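Snack Corner Walk-Through: August checklist, with my comments

Same list as last time, so if you only want the results, read the OKs and skip my rambling. I did it at 7:40 in the morning before the coffee people came in, with a flashlight and the short step stool.

Area: snack corner, second floor, Tiniveck building
Items checked: shelf trays, frame, table, bags, wall, floor
Overall: OK with three things to fix

1. Frame posts upright and not wobbly
OK. I leaned on each post a bit harder than anybody should, and they stayed put. The left one used to rattle when the door banged, so thank you to whoever got in there with the hex key!

2. Rails tight at the corners
OK. One bolt on the low rail took a quarter turn. I marked it with a dab of paint pen so we can tell next month if it has crept.

3. Trays secured to the rail
OK, with a comment. Every tray passed the tug test (straight down, then toward you). I'd still like us to agree on one kind of cable tie, because we have fat ones and skinny ones and at least two brands in the drawer. The Plultell pack is fine and there's plenty of it left. Please trim the tails flush, I caught my sleeve on one again.

4. Tray load
OK. Chips weigh next to nothing and I have no worries there. It's the cans that get people in trouble, so cans go on the table or in the bottom cupboard. Our own limit for a tray is 900 grams, and that's written on the inside of the cupboard door if you forget. I put the fullest tray's contents on the kitchen scale and got 497.

5. Bags seated properly, nothing about to slide out
Needs work. Bags get stuffed in standing up and then they lean over the front. A bag of chips on your head won't hurt you, but somebody will step on it, and crumbs on that floor are slick. Push them down and back, please, and if it doesn't fit, it goes in the basket.

6. Labels readable, flavor showing
Mostly OK. This one's about allergies and about spice, and I know we've had complaints on both! Turn the bag so people can see what they're getting before they tear it open. If a label is in a language you don't read, leave the bag sealed until someone has checked the ingredients.

7. Best-by dates
Needs work. I pulled two bags that were past it and put them in the staff bin. New stock goes behind old stock. I know, I know, everybody's in a hurry on delivery mornings.

8. Tray edges
OK. I ran a gloved finger along all of them and found no burrs. The striped edge strip is sticking well, and I wiped it down with the mild Dranov cleaner, not the strong one (the strong one takes the print off, ask me how I know).

9. Wall covering
OK. No peeling that I could find and no damp smell. I love that bird wallpaper more than I probably should, so please don't tape anything to it. Notices go on the cork board by the door.

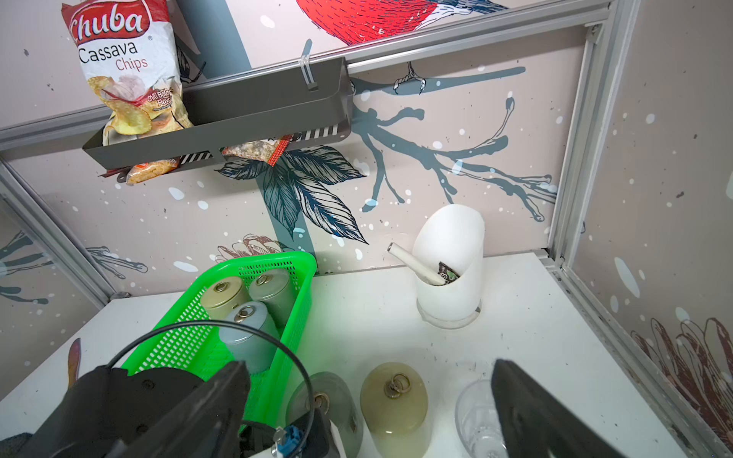 Walk-through notes by the second-floor safety rep
Grecu Shared Workrooms

The Chuba cassava chips are the model pupil for item 6, with the name and the Chili Balado Flavor label both facing out where you can read them. For item 5, have a look at the yellowish bag hanging below the left side of the tray. I'd like bags like that moved up or put in a basket.

10. Table top and basket
OK. Wiped, dry, no sticky rings. The basket can stay on the table as long as it's kept back from the front edge.

11. Walkway clear
Needs work. I want 40 inches all the way past the table, and a stack of delivery boxes was eating into it. I moved them to the store room myself. Flatten them next time, okay?

12. Outlet and cords
OK. Nothing plugged in, cover plate tight.

Still open: bags (5), dates (7), boxes (11). Initial the sheet inside the cupboard door when you've done one, and put the step stool back behind the door afterward.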